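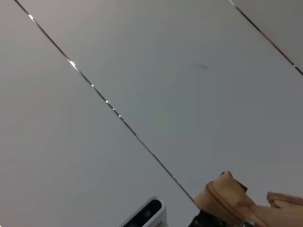

How often should I clean my ceiling panels?
Twice a year is plenty for most rooms, and once every 3 months for a kitchen.

Section 2: Cleaning Panels and Seams

Smooth, pale panels are a joy to look after! Dust has very little to grab on a matte face, so most of your time will go to the seams, and a freshly cleaned seam makes the whole room look crisper.

What you need
Vikano soft duster head with pole
Two microfiber cloths
Preveo mild cleaner, diluted as shown on the bottle
A narrow, soft brush

1. Turn off any fans and cover the furniture.
2. Dust each panel in long, light strokes, following the direction of the seams. Going across them drags dust into the gaps.
3. Run the dry brush along every seam, start to finish, in one pass if you can reach. (This is the satisfying part!)
4. Dampen a cloth with cleaner, wring it out hard, and wipe one panel at a time.
5. Dry right away with the second cloth.

CAUTION: Never spray cleaner straight onto a seam. Liquid can travel behind the panel.
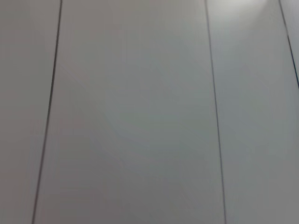 6. Now look along the panels at a low angle, with daylight coming from the side if possible. Streaks that hide when you face them head-on show up beautifully this way. Buff them out with a dry cloth.

NOTE: Soft shifts in tone from one part of a panel to another are often just reflected light. Move a few steps and look again before you scrub.

CAUTION: Skip scouring pads and melamine sponges. They leave shiny spots on a matte finish.

If a mark won't lift, let the panel dry overnight and repeat steps 4 and 5. For touch-up paint, ask your Trestora dealer for shade 1268 and test it in a corner first. Replacing a panel is covered on page 74.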